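Subject: Re: [workfloor] Picking cell at Darkach, what happens with our station people?
From: Milagros Lozano
Date: 10 July 2020

Dear all,

thank you for the answers to my first message. I reply to Giraldo below, because his questions are the same that my colleagues ask me in the break room.

Giraldo wrote:
> We had a similar cell two years before you, from another supplier. My
> questions are simple. Who stands next to it when it stops? Is this person
> paid as a picker or as a technician? And did somebody ask the pickers
> which items are difficult, or did the engineers choose the test items
> from the catalog?
> In our place all three were decided after the machine was running, and
> it was a bad order to do it.

To the last question first. Yes, the pickers were asked, but only after we insisted. Our returns hall handles mixed goods, which means that one bin can have a toy, a piece of clothing and a small package together. The first list of items from Prorkis had only boxes. Two colleagues from the early shift wrote another list, with soft things, round things, and things with shiny wrapping, where a person also needs a second look. Prorkis accepted it, and the tests are now done with mixed bins. 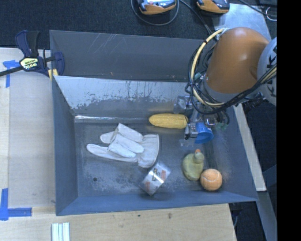

The arm over a mixed bin: glove, corn, toy duck, tennis ball and a shiny packet. The blue cup is the part that points down to the items.

I think the glove is a good choice for a test. When I pick a glove, I do not think about it, I take it where the cloth comes to my fingers. For a suction cup it is a different problem, and the engineer told us that fabric has the lowest result of all groups. In the last trial the cell made 616 attempts and 43 of them needed a person. I don't have the numbers for each type of item, I have asked for them.

About who stands next to it. At the moment it is a picker from the normal shift, who gets a signal and goes to the cell. She must stop her own work, open the gate, correct the item, close the gate and confirm on the screen. Her own pick rate continues to be counted during this time. We said in the meeting that this is not correct, and management agreed to take out these minutes from August. It is a small thing on paper, but some people had a discussion with the shift leader because of it.

About the pay there is no decision. The company says that clearing a stop is "part of the general duties". We say that if a person needs training and a signature for the safety gate, it is a new task and must be in the job description. The training is now 2 hours. I did it myself and in my opinion it is too short for the people who never worked near a robot, especially the part about what to do when the arm stops with an item still held.

I want also to be fair. Many of us have problems in the shoulder from bending into deep bins, and several older colleagues told me that they would be glad to give away this movement. Their worry is where they will be placed after. The written plan says that no position is removed during the trial, but it says nothing for the time when the trial is finished.

My questions to the list:

Does anybody have an agreement text where the work of clearing stops is described as a separate task? I heard that Alard has one, with a supplement per shift. If a person from there reads this, please write me.

Who has experience with rotation between the cell and the manual stations? We think of changing every half shift, but I don't know if this is too often.

Our site has 600 employees, so whatever we sign for this one cell will be used later for the others. I would like to have a good text before the next meeting in August.

With kind regards,
Milagros Lozano
Employee representative, returns hall, Darkach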